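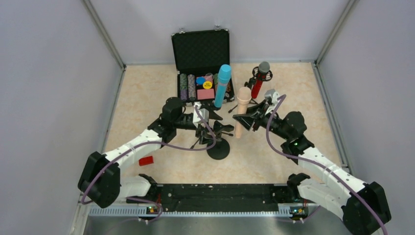
REVIEWS / HOME & GAMES

Petus Home Poker Set: two months of Thursday-type nights without the Thursday

Posted by Siyabonga Venter, April 23, 2020

I don't trust any game set that leads with its case. The Petus listing spends most of its space on the case, then a little on the chips, then one line on the cards. That told me most of what I needed to know, and I bought it anyway, partly to see if I was being unfair. I was, a little.

Start with the weight. Every maker of home chips brags about weight, and a metal slug inside a plastic disk is a cheap way to get it. The Petus chips have the slug. You can hear it when you splash a pot, a sort of dull click where a clay chip would give you a scrape. Primo Caputo, who has been taking my money since college, picked up a stack and said it felt like a casino. Primo has been to a casino maybe twice.

The full set is 400 chips. That sounds like plenty, and for 4 players it is more than you will use in a cash game. For a tournament with rebuys I'd want more of the low color and far fewer of the high one. Sellers love an even split because it looks tidy in the tray. It plays badly. By the second level we were making change every other hand, and somebody always gets shorted when you make change late at night.

The edges are the best thing about them. Stripes line up well enough that you can spot a dirty stack from across the table, and the colors stay apart under a yellow kitchen bulb. My old Zornuvcombe chips had a green and a blue that turned into the same chip after dark, and I lost a fair amount of money to that before I threw them out.
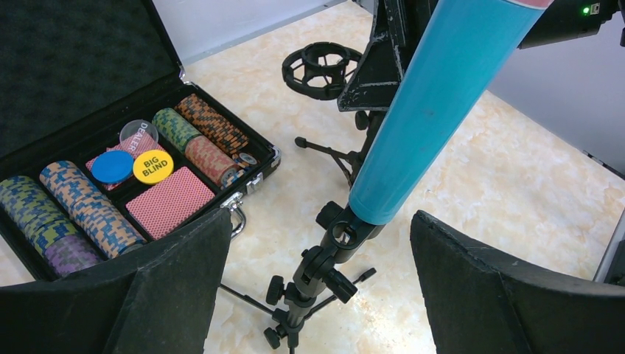
The print is another matter. The values are on a sticker set into the middle of each chip. I have been burned by stickers before. After two months I have 2 with a lifted corner, both from the low color, which gets handled most. At that rate I expect to be gluing by December. If you want the number molded or printed right into the chip, the Elent set does that, costs more, and comes in a box that won't close properly. Pick your annoyance.

Cards: throw them away. They are coated paper, they clump, and one of ours had a bent corner before the first deal. Buy a plastic deck and be done with it.

I should say something about the rules leaflet, seeing that I read it. It gets the order of the blinds wrong for heads-up play. The dealer posts the small blind when there are only two of you. I wrote to the company to say so and got a reply thanking me for my interest in their products.

Would I buy it again? At full price, no. On sale, for people who play once a month and don't care what a chip sounds like, sure. Anyone who plays every week should look at Hauksdóttir, buy the chips loose in the split they want, and find a case later.

Rating: 3 out of 5. Primo says 4, but he was up that night.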